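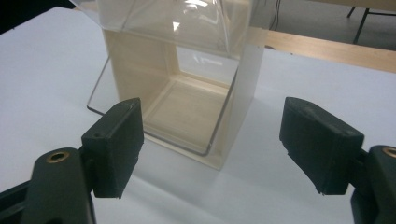
Danica Milošević had eighteen good ones by the time the rain started, and she wanted a hundred before the last bus to Sunalside.

The work was simple to explain. She held the gripper by its handle, brought the two green fingers towards the clear box, did whatever the sheet told her to do, and put everything back where it had been. Then she pressed the button and did it again. Somewhere in the building a computer kept every attempt, and later on the machine would learn from them how a hand moves when it knows what it wants.

"Slower on the way in," said Jayson Pangilinan from the other desk. He watched the recordings as they arrived. "You're rushing the last bit."

"That's how I do it at home."

"Do you close cupboards like that at home?"

"Yes."

He thought about it. "Leave it, then. Petkov said natural."

Petkov was the client. They had sent two pages of instructions, and the word natural was in them nine times. Danica had underlined it once and after that had tried not to think about it, as it made her wrist go stiff. On her first day, in May, she had moved the gripper the way she imagined a robot would, in straight lines with a stop at each corner. Jayson had thrown out the whole morning.

She did another. The plastic caught the light and for a moment she couldn't tell where the wall of the box was, so she hesitated, tilted her hand and looked for the edge. Then she found it and carried on.

"Bin that one," she said. "I got lost."

"No, I'm keeping it."

"I stopped halfway."

"You stopped and had a look. It'll have to do that as well."

She pressed the button. Her mother had taught her to thread a needle in much the same way, sitting beside her under the kitchen lamp at Grakton and saying nothing, doing it over and over until Danica took the needle off her. She had been six. She still wet the thread and turned it to the left, and she had never asked why it went to the left.

"Does it copy everything?" she asked.

"Everything you do often enough."

She looked at her hand. At the end of each go she gave the gripper a small shake, as though flicking water off it. She had done it all day.

"Do you want me to stop the shake?"

Jayson scrolled back through the afternoon – one clip, another, another – and there it was each time.

"Ask me at a hundred," he said.

She set her feet and went in again, a little slower.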